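Ticket 851
Subject: Folding demo, uploads stalling and grip readings drifting before the open day
Status: Closed
Opened by: Teller home demo team
Product: Nesex hand-held gripper kit, Breka desktop software
Priority: Raised to high on request

Original message

Hello, and thank you in advance to whoever picks this one up. I know the support queue gets long in the summer, so I'll try to put everything in one place, though I'm told I tend to go on a bit (please bear with me!).

We are getting ready for our open day on Aug 20, 2019, and the part people always ask for is the clothes folding. We do it in an ordinary bedroom, with the hand-held grippers, and visitors come up in small groups and get to try it for themselves. They pick up a sleeve, bring it over, let go, and then they go down to the living room, where Breka plays their own attempt back on the big screen with the opening and closing of the fingers drawn as a line underneath. In April it was a real hit. We had grandparents in there folding sweaters and arguing over who had the neater line!

During rehearsal this week two things went wrong, and I can't tell if they are related.

First, the uploads stall. A recording will get to 36 percent and sit there. If I cancel and start it again it usually goes through, but with a line of people on the stairs I can't be doing that every time.

Second, the grip reading drifts. When the fingers are pinched on something thin, the line on the screen ought to sit at the bottom and stay there. Instead it creeps up slowly, as if the fingers were opening, and after a few minutes Breka marks the whole recording as "no grasp found." The step where it bothers us most is the sleeve, with the fingers closed on the ribbed cuff of the red sweater. Everything after it in the fold depends on Breka finding that moment.

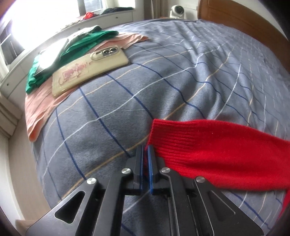 Nazma Jayawardena: Could you try the same step with something thicker before we go into settings? I had a drift like this on my own kit and it only showed up on thin edges. A folded towel read perfectly well all day. If yours behaves the same way, I'd look at the closed position first and leave the cable alone for now. Also, which version of Breka are you on, and do you zero the grippers before every group or just once in the morning?

Reply from Teller home demo team

Thank you, Nazma, that was quick! We tried a towel folded in four and you're quite right, the line stayed put. Then we went back to a single sleeve and the creeping started again within a couple of minutes.

As for the zeroing, I'm a little embarrassed to say we do it once, first thing, with a cup of coffee in the other hand. The Breka build is 663. I had been putting off the update because I didn't want to change anything so close to the day, but I'm happy to do it if you think it's safe.

One more thing I noticed while I was poking around. The session folder had 3,797 files in it, going all the way back to the April open day, and we have never cleared it. Could that be what is slowing down the uploads?

Reply from support

Thanks to you both. Yes, please move the old files out of the session folder. Breka goes through that folder each time it sends a recording, and a very full one can hold up the transfer in just the way you describe. Move them to another drive, don't delete them, and restart Breka afterward.

For the drift, please go through the following in this order:

1. Close Breka completely and unplug both grippers.
2. Wipe the blue finger pads with a dry cloth. Wool and knitted things shed, and fuzz on a pad will keep the fingers from closing all the way.
3. Plug in one gripper and open Breka.
4. Open the fingers as wide as they go, with nothing between them, and choose Set Open.
5. Close them gently on nothing and choose Set Closed. Don't squeeze hard.
6. Repeat with the second gripper.
7. Record one short fold and check that the line returns to the same height each time the fingers are open.

Please stay on 663 until after your event. There is a newer build, but it changes the playback screen, and you don't want to be learning that with guests in the house.

Reply from Teller home demo team

Good morning! I'm reporting back with a much lighter heart. We moved the files last night, and I sat and watched six uploads in a row go through without a pause. I may have clapped.

The pads were worse than I expected. There was quite a bit of red fuzz on the left one, and I suppose it had been building up since we switched from cotton shirts to knits. After the wipe and the two settings, the closed line sits flat on the sleeve. We ran the whole fold several times, changed hands, and ran it again. Paul did the last few, and he is by far the roughest of us with the equipment, so I think that counts as a fair test.

I'm attaching one from the rehearsal with the fingers in the open position, so you can compare it with the Set Open step and tell us if the spread looks right to you. 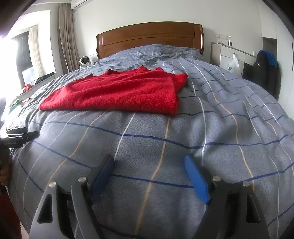
Attachment 2: gripper open over the bed, red knit folded.

Reply from support

That spread looks fine to us. Please set open and closed again before each group, and keep the dry cloth somewhere within reach. We'll leave the ticket open until your visitors have gone home.

Reply from Teller home demo team

All done, and what a lovely day it was! We set both grippers before every group, and it took so little time that people hardly noticed. There was one stall on the uploads late in the afternoon, when the whole house seemed to be on the Wi-Fi, and it cleared by itself. No drift at all. One little girl folded the sweater, unfolded it and asked for another turn, and then her father wanted one too, so we ran rather late.

Please go ahead and close this. I'll open a new ticket about the update once we have caught our breath, and I'd love to know whether the old recordings will still play in the new build, as several families have asked for theirs.

Closed by support. Resolution: session folder cleared, pads cleaned, open and closed positions reset. Question about older recordings to be handled separately.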